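Tips from the arm bench, part two

So the arm at the Drolterside workshop finally has a gripper that opens and closes when I ask it to, and I've been writing down what helped before I forget it all. Evie Bramwell asked for the list too (she's building the same thing on her kitchen counter, brave woman!), so these are for her as much as anybody.

Print the finger links flat on the bed. Mine went in standing up the first time and snapped right along the layers. Fifteen minutes of sanding on the faces where two links rub, with the fine paper, and they'll swing nicely.

Don't crank down the pivot screws. Snug, then back off a quarter turn, then a dab of thread locker – the mild one, please, you'll want those screws out again.

Try everything in the simulator before you plug in the motors. I mess up there first, with a tabletop and whatever odds and ends I feel like dropping on it, a bank card or something big and dark to get the fingers on either side of.
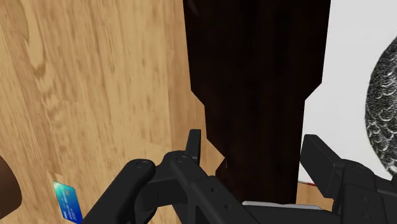
Drolterside, June

Back at it this month with a new camera mount, and a few more things to pass along. Keep the view close to the fingertips. I used to park it way up high and could never tell if I was lined up. Down low, the gripper hogs the bottom of the picture, but you can see both fingers and what's between them, and I miss a lot less.

Practice on thin stuff early. A card lying flat is a pain to pick up, and a wide-open gripper coming straight down will just tap the table. Come in at a slant and go slow.

Label your wires! Peadar Dunne lent me his label maker and I put numbers on all 12 leads, both ends. Before that I'd spent a whole Monday evening chasing a motor that was plugged in where its neighbor belonged.

Save your settings file under a new name each time you change it. I'm on number 46 and I still go back to the old ones. Next up is rubber for the finger pads, and I've got a bike tube to cut up for that.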